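Home > Reviews > Civic Tools

Review: Nesura makes council agendas readable, and I'm a bit smitten
By Sewwandi Majumder
9 min read

I have read a lot of municipal agendas. I used to cover two townships and a county for a weekly, and every second meeting meant a PDF the size of a phone book, scanned crooked, with the one bylaw anybody cared about tucked into the consent items near the back. So when a reader, Iresha Cassim, wrote in April to ask whether I'd tried Nesura, I signed up that same evening and didn't get to bed until well past midnight.

Nesura is a subscription service that follows your local council for you. You pick a municipality, tell it what you're interested in (zoning, flags and proclamations, arena ice time, whatever gets you going) and it sends a note when something on that subject lands on an agenda. Open the note and you're taken to the right page of the right report, with the motion set out in full and the mover and seconder beside it. I could have cheered!

Setting up

Setup took me 16 minutes, and a good part of that was me dithering over topics. I chose Erlow, where I live, and Sesska, where my mother does. Both councils post their agendas in different places and different formats, and the Sesska site moves its archive every time it gets a new colour scheme. Nesura found the lot, including a special meeting I'd missed completely.

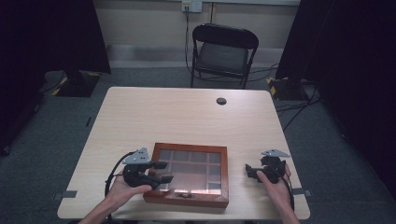

Glass-lidded box with a small metal clasp, on a light wood-grain table.

The topic list is generous, but I'd suggest typing your own words as well. "Short-term rentals" was there ready to tick. "Boat launch" wasn't, and in Erlow the boat launch is the whole ball game. I added it by hand and had my first alert the next morning, at 6:40, before the kettle had boiled.

Following a motion

The feature I keep telling people about is the motion trail. Say a councillor gives notice of motion, it gets deferred, goes to staff for a report, comes back amended and is finally voted on. On most town websites those are five separate documents with nothing connecting them. In Nesura they sit on one page, oldest at the top, with the changed wording highlighted. I followed the Erlow boat launch fees from a delegation by Malachy Corrigan (who runs the bait shop and speaks beautifully) right through to the final bylaw, and for the first time I understood how the seasonal pass got separated from the day rate. It was in an amendment to an amendment. I had sat through that meeting and still missed it.

Recorded votes are there too, when a council records them. Erlow does so only on request, so plenty of items just say "carried", and no piece of software can fix that. Where there is a recorded vote you get every name, and you can pull up one councillor's record by subject. It's a wonderful thing to have open before an all-candidates night.
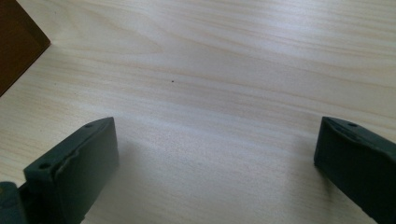

Vol. 9, No. 2

What could be better

Search is literal. If the clerk typed "off leash" and you type "off-leash", you'll get nothing, and I had to learn to try things both ways. The maps are slow on my old tablet, though fine on the laptop. And the meeting video links open at the start of the recording, so you still have to scrub along to find your item. I wrote to ask about this and had a friendly reply from Mitali Seneviratne on the support side, who said timestamps are being worked on. No date given.

I'd also love a proper print view. Sena Tsikata, who heads up the ratepayers' group in Sesska, likes to hand out paper copies at the library, and she has been pasting everything into a word processor to get rid of the sidebar.

How it compares

Before this I used Bhuiyan, which is free and perfectly decent at sending you the agenda when it's posted. If that's all you want, stay with it and save your money. It doesn't look inside the documents, though, and with a 300-page package I need something that does. Your town's own email list is worth joining either way, especially for road closures and last-minute changes of venue.

Cost and plans

The basic plan covers 2 municipalities and is billed monthly. The household plan goes up to 6 and lets you share alerts, so my mother now gets the Sesska ones directly and phones me about them before I've read mine. There's a free trial and I wasn't asked for a card. I paid for my own subscription after it ran out and I've renewed since.

Rating: 9 out of 10. I'll come back to this review when the video timestamps arrive.

Filed under: Local government, Software, Reader suggestions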